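Por que os tubos de ensaio moram num suporte?

Se alguma vez espreitaste para dentro de um laboratório, na escola, num filme ou num livro daqueles com muitas figuras, de certeza que reparaste nuns tubinhos compridos e fininhos, fechados de um lado e abertos do outro. Chamam-se tubos de ensaio, e a palavra «ensaio» quer dizer experiência, tentativa, vamos lá ver o que acontece. É um nome bonito, se pensarmos bem, e a minha professora Iman Alaoui, que me ensinou quase tudo o que sei sobre o assunto, gostava de o dizer muito devagar, como se estivesse a apresentar um amigo à turma.

Os tubos de ensaio têm um pequeno problema, e talvez já tenhas adivinhado qual é. Olha para o fundo de um copo de água lá de casa: é liso e direitinho, por isso o copo fica em pé em cima da mesa sem ajuda de ninguém. Muitos tubos de ensaio têm o fundo redondo, como a ponta de um ovo. Já experimentaste pôr um ovo em pé? Pois é, ele rebola! E um tubo com o fundo redondo faz exatamente a mesma coisa, com a diferença de que, ao tombar, entorna tudo o que traz lá dentro.

Foi para isso que alguém se lembrou de fazer suportes. Um suporte é uma espécie de prédio pequenino para tubos, com buracos redondos na parte de cima. Cada tubo entra no seu buraco, desce até encontrar apoio e ali fica, direito e sossegado, à espera da sua vez. Há suportes de madeira, de metal, de arame e de plástico – e entre os de plástico há uns transparentes, que deixam ver o tubo de cima a baixo sem ser preciso tirá-lo do lugar.
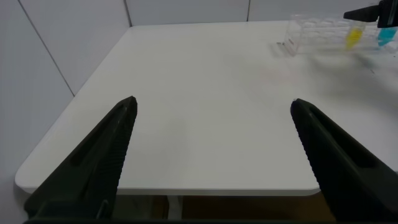 Porque é que se deixa a mesa tão arrumada à volta dos tubos?
Para haver espaço para as mãos se mexerem à vontade, para não se derrubar nada com o cotovelo e para se dar logo conta de qualquer gota que caia.

Falemos então das cores, que são a parte preferida de quase toda a gente (e a minha também, confesso). Um líquido amarelo vivo e outro azul, lado a lado no mesmo suporte, são muito fáceis de distinguir, mesmo ao longe. Só que a cor, sozinha, não nos diz que líquido é aquele. Um líquido amarelo pode ser água com um bocadinho de corante dos bolos, mas também pode ser muitas outras coisas, e algumas fazem mal à pele ou aos olhos. Por isso, nos laboratórios, escreve-se o nome numa etiqueta, e há uma regra que vale para os crescidos e para os pequenos: nunca se prova, nunca se cheira de perto e nunca se toca num líquido que não se conhece.

Outra coisa engraçada é que um tubo quase nunca se enche até cima. Deixa-se um espaço vazio para se poder agitar devagarinho, ou juntar mais umas gotas, sem transbordar. Quem trabalha com isto mede os líquidos em mililitros, que são bem pequeninos: uma garrafa de um litro leva mil, e um copo com 200 mililitros já dá para um lanche.

Queres experimentar em casa? Pede a um adulto que fique contigo e arranja uma caixa de ovos vazia, de cartão, dois copinhos de plástico estreitos, água e corante alimentar amarelo e azul. Vira a caixa ao contrário e pede ao adulto que recorte 2 buracos do tamanho dos copinhos, um pouco afastados um do outro. Encaixa os copinhos, deita água em cada um até meio e junta uma gota de corante, amarelo num e azul no outro. Dá um empurrãozinho muito leve à caixa e vê se os copos se aguentam em pé.

Depois, se ainda te apetecer brincar, deita um pouco da água azul na amarela, devagar, e espera. Vai aparecer um verde, mais claro ou mais escuro conforme a quantidade que deitaste. A minha sobrinha Chaimae fez isto tantas vezes numa tarde de janeiro que ficámos com verdes para todos os gostos – cor de alface, cor de ervilha, cor de floresta – e uma toalha de mesa que nunca mais foi branca. Põe jornais velhos por baixo antes de começares, e no fim deita a água colorida no lava-loiça e lava bem as mãos.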